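Plarna makes one product and sells one service built around it. The product is the Salard, a hand-held gripper with two padded fingers and a camera mounted behind them. The service is called Holovko, and it covers the hire of the grippers, training for the people who use them, and the checking and labelling of the recordings they bring back.

We started in October with 2 grippers on loan to a single customer. We now have 6 hire kits and a small workshop where we assemble, repair and calibrate them.

## What we do

Our customers are teams building robots for household work. They need recordings of ordinary jobs done in ordinary homes, with the same kind of fingers the robot will have. A person holds the Salard and does the job at their own pace. The camera travels with the gripper, so each recording shows what the fingers are facing.

Most of our bookings are for laundry and clothing. Fabric is hard on automation. A knit stretches, a blanket catches and a dark garment gives the software very little to go by. We ask for clothing that has been worn and washed, including pieces with lint, pulled threads or holes, and we don't tidy the room first beyond clearing a safe place to stand.

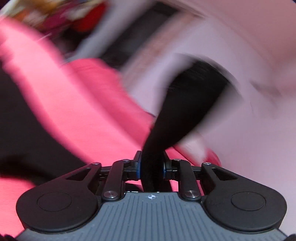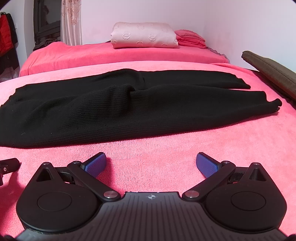
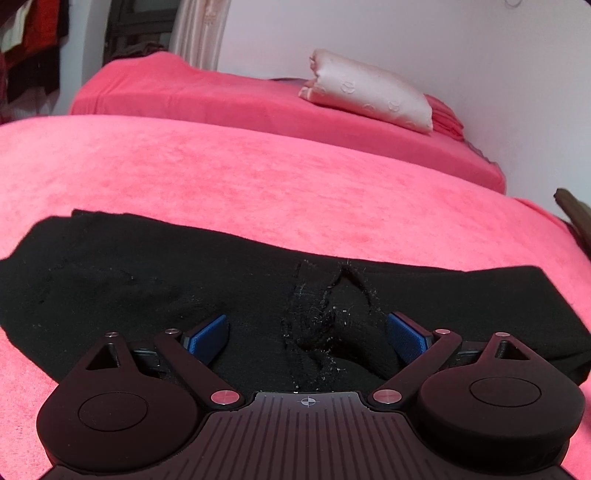
*The Salard at work on clothing in a bedroom.*

## What comes with a hire

Each kit arrives in a hard case with the gripper, a spare pair of finger pads, a charger, a memory card and a printed guide. The weekly rate is $329, with a refundable deposit of $500. Freight is extra and is quoted by postcode. Worn pads are replaced at no charge. Cracked housings and bent linkages are repaired at cost, and we'll send you the estimate before we start.

Training takes a morning. We cover grip, wrist angle, how fast to move and how to label a session. Moving too quickly smears the picture, and that is the fault we send back most often. Blurred sections are marked in the log so the customer can decide whether to keep them.

Recordings are uploaded through Vellov, our own software, which also lets the householder review a session and remove any part of it before it's released. Nothing goes to a customer without that sign-off.

## What we don't do

We don't build robots or train the software that runs them. The Salard isn't suited to wet work, hot surfaces or heavy lifting, and we won't hire it out for those jobs.

Enquiries about kits or recording work can be sent through the contact form. Please include your suburb, the colour and type of fabrics involved if it's a clothing job, and your preferred dates.

Prices current at 15 Mar 2020.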